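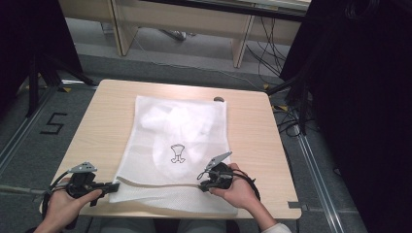 Ivdale will extend its textile fiber monitoring program to a second wastewater plant in January, the town's utilities department said. The program measures synthetic fibers released by household washing machines and carried to the treatment works in laundry discharge. Participating households wash synthetic garments in fine-net mesh bags, white and closed with a drawstring, and record each load on a paper form. Samples are drawn at the plant inlet every 3 hours and passed through a steel filter before counting.

The first phase covered 300 households connected to the Mondano plant. Technicians logged 3,262 inlet samples, of which nearly 1,000 were set aside after a pump fault diluted the flow. Results from the remaining samples have not been released.

Otakar Pešek, the department's process engineer, said the second phase would use the same filter grade so that the two data sets can be compared. A separate set of samples will be taken downstream of the primary settling tanks.

Laboratory work will again be carried out by Patwary under its existing contract. Ettore Benedetti, who manages the contract, said the turnaround time per batch would not change. Registration forms will be mailed with the next water bill.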